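Automation Purchasing and Evaluation
Unit 6 handout: Reading a kit offer

Bring this to lab on Monday along with the Cavora quote sheet from the course page.

1. The product

The Cavora Fold Kit is sold by Arnodow as an add-on for robot arms a laundry or hotel already owns. The kit has a two-finger gripper, a set of spare finger pads, a software license and one day of remote setup. The arm, the table and the camera mounts are not in the price. Students miss this every term, so check the "supplied by customer" column before you compare offers.

The competing offer is from Karimi. It is a full cell, with arm and table, on a monthly lease. We cover leases in Unit 7. For now, use the Karimi sheet only to see which items Arnodow leaves out.

2. What the seller claims

The brochure makes four claims we can test:
- handles terry towels up to bath size
- picks from a flat or a crumpled start
- no retraining when the towel color changes
- pads last 1,502 cycles before replacement

It also says "works with most arms." That can't be tested as written. Ask for the list of arms by model and ask which of them have been run by a paying customer.

3. Terms to know

Cycle: one towel, from first contact to release of the finished fold. Arnodow counts a retry as part of the same cycle. Karimi counts each attempt. You can't put the two figures side by side until you have fixed this.

Assist: any time a person touches the towel or the arm during a cycle.

Pad wear: measured by thickness at the tip, before and after a run. Use the calipers in the top drawer.

4. Trial plan

Our sample plan is a run of 500 cycles with towels of one size. Half start flat and half start crumpled. Log every cycle on the Jorik sheet, including the ones you would like to throw out. Write down the start state before the arm moves. If you fill it in later you will tend to call a bad pick "crumpled."

Stop the run if there are 14 assists. At that point the seller gets a call and the count starts over.

Cloth on the table matters more than the brochure lets on. On a bare hard top, the fingers have nothing to press into and will often slide over the towel edge. A covered top gives a little. If the buyer's site has steel tables, the cost of a cover belongs in your estimate.

Finger position over a towel with a folded flap, and fingers pressed into a bunched one:
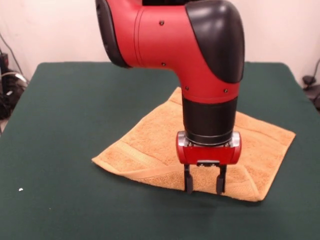
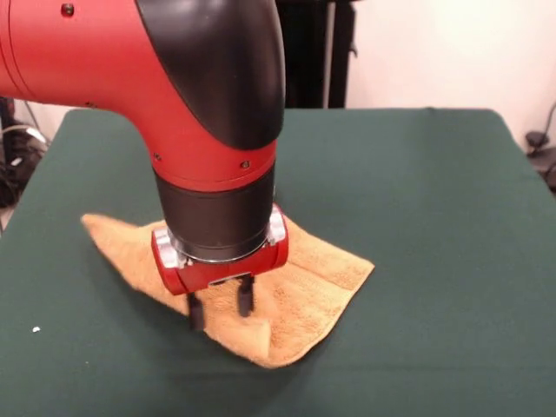 5. Cost per towel

Take the kit price, add the items the customer has to supply, and divide by the expected cycles over the license term. Then add pads. A set of pads lists at 646 in the local price sheet, before shipping. Use the pad life from your own run if you have it and the brochure figure if you don't, and say which one you used.

Labor is the part people get wrong. One worker loading towels and clearing assists is still one worker. Do not enter labor as zero unless the offer includes a feeder. The Cavora offer does not.

6. Questions for the seller

Who pays for a second setup visit?
Does the license move with the kit if the arm is replaced?
What is the lead time on pads?
Is the gripper covered if a pad comes off during a run?

Written part

One page, due at the start of lab. State whether you would buy, lease or wait, and give the cost per towel behind your answer. Attach the quote sheet with your marks on it.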